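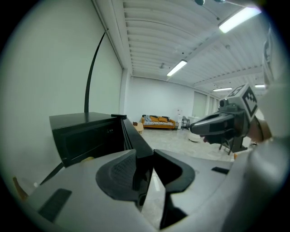 Hand-held grippers at the Jorkness workshop in Todbridge. One unit carries a patterned marker cube on its housing.

TODBRIDGE, January – Jorkness has published its full setup and care procedure for the Gronilitz hand-held gripper and will supply a printed copy with every pair it ships. The procedure replaces the short leaflet that went out with earlier units.

The Gronilitz is held by an operator and records how a grasp is made so that the same motion can be repeated on an automated cell. Most of the service requests Jorkness received last year concerned worn finger pads or a marker cube that had been knocked out of position. Both can be dealt with on site, and the new procedure covers them first.

Finger pads are checked at the start of each shift. The operator closes the fingers slowly on the supplied gauge strip and looks at the gap from the front. If the pads meet at one end only, the four mounting screws are loosened, the pads are seated again and the screws are tightened in a cross pattern. Pads with ribbing are brushed out dry. Solvent cleaners should not be used, as they harden the pad surface and shorten its life.

Marker cubes are wiped with a lint-free cloth and inspected for scratches and lifted corners. A cube that moves under light finger pressure has to be refitted and the unit calibrated again before any further recording. Calibration takes 3 minutes per gripper and is done with both units of a pair switched on in the same room, under the lighting that will be used for the work.

Jorkness recommends replacing pads after 100 hours of use. The replacement kit is made by Hubmann and contains two pads, screws, a gauge strip and a hex key. It can be ordered under part number 857 from the Todbridge parts counter or through any Hubmann dealer.

"Customers were sending complete units back to us for a job that needs one hex key," the company's service department said in a statement. "We would like them to keep the gripper on the bench and get on with their work."

The procedure applies to all Gronilitz grippers now in use, including those bought with the first type of housing. Owners of those units should read the separate note on cable routing before they remove the pads, because the connector sits closer to the rear screw.

Printed copies are free to registered owners. The Todbridge service desk is open every day except Sunday.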